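Kollmont Finemberg table review: three months with a white top

Posted 23 February 2026 by Henrique Guerreiro

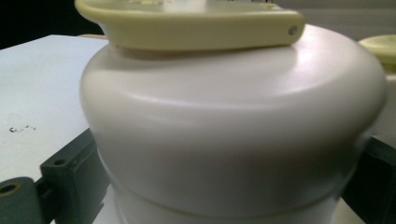 The Finemberg's matte white top, complete with dark specks or scuffs, beside some white and cream plastic.

I'd been putting off buying a proper table for the back room for ages. We'd been making do with an old folding one that bounced every time you leaned on it, and after one too many mugs went for a walk I gave in and ordered the Kollmont Finemberg in white. It turned up in November, so I've had a good stretch with it now and feel ready to moan and gush in equal measure.

First, the size. I went for the 133 cm one, the middle of the range, and it fits our wall with just enough space left for the bin. I did wonder if I should have gone bigger (don't we all?) but then I'd never get the door open. The box was heavy and I wouldn't try getting it upstairs alone. I tried getting it upstairs alone.

Putting it together was fine once I'd worked out that the legs have a left and a right. The instructions are all drawings, very small drawings, and the one for the crossbar is upside down compared with the rest. It took me 48 minutes including a tea break and a hunt for the allen key, which was under my knee. All the bolts lined up first time and there was even a spare one left over - I've decided it's a spare.

Now the top, as that's what you'll be looking at every day. I love it. It's smooth without being shiny, so I don't get the window glaring back at me in the afternoon, and the edges are nice and straight. In some lights the white goes a bit bluish. If you've got creamy walls or cream bits and pieces you might notice the difference more than you'd like, so have a look at one in a shop if you can. I've stopped seeing it, but my sister brought it up the minute she walked in.

Keeping it clean is another story! Every little mark shows. Crumbs, pencil, fluff off a jumper, the lot. A damp cloth gets rid of most of it and for the stubborn bits I've been using Nidix spray, which does the job and smells like a swimming pool. Dark marks are the worst because the surface is so pale and plain that your eye goes straight to them. If that sort of thing drives you mad, get the grey.

It's wonderfully steady, mind you. I can lean on it with both elbows and nothing moves, and I've had the sewing machine going flat out at one end while somebody did homework at the other. The feet screw in and out a little, handy in a house with floors like ours.

I nearly bought the Heiskanen instead. It has a drawer, and I do miss a drawer. But the Heiskanen's legs come in at an angle and I knew I'd be kicking them by the end of the first day. The Finemberg's are right out at the corners, so there's loads of knee room and you can shove a box or two underneath.

Things I'd change: a drawer as an extra, somewhere to tuck cables, bigger drawings in the booklet. And a tougher sleeve around the top in the box would be nice, as mine arrived with a corner of the cardboard crushed (the table was fine).

Four stars from me. I'd buy it again, and I'd buy a tray to go on it at the same time for anything grubby. If anyone has had the grey one for a while, do leave a comment and tell me how it's wearing, my brother-in-law is after one for his workshop.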